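Subject: Re: [drorkenen-house] tile floors and the gray haze

Hideaki Maruyama wrote:

> We mopped the hall twice in May and it still dries with a gray haze. Is it the grout? Ratanaporn thinks we should seal everything again, but I don't want to pay for 222 square feet of sealer if it's only soap.

Hi Hideaki and all,

It's soap! I'd bet my lunch on it. We had the same haze at the Zelholm place for 8 months and I blamed the grout, the water and the dog, in that order. Then I read the back of the cleaner bottle and found I'd been using a full cup where it wanted 2 capfuls (oops).

What worked for us was plain warm water with a splash of white vinegar, once, then plain water again. Go easy on the vinegar if any of your tile is real stone – it can etch. And vacuum first, because wet grit just turns into gray paste.

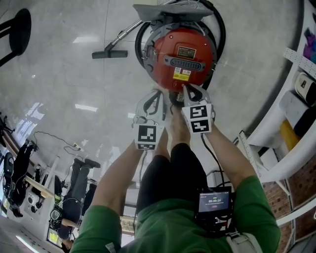
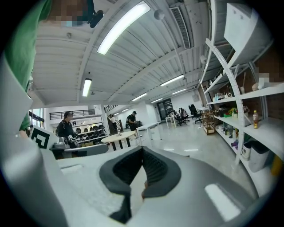 Change the mop water sooner than you think you need to, too. I went through 13 buckets the first time and the last few were still cloudy. My back was not happy, but the haze was gone by dinner.

As for sealing, I'd hold off till fall. Drip some water on a grout line and leave it a few minutes – if it soaks in dark, then sure, seal it. I still have half a can of the Zolgate stuff in the garage if Ratanaporn wants to try a corner.

Let me know how the hall comes out!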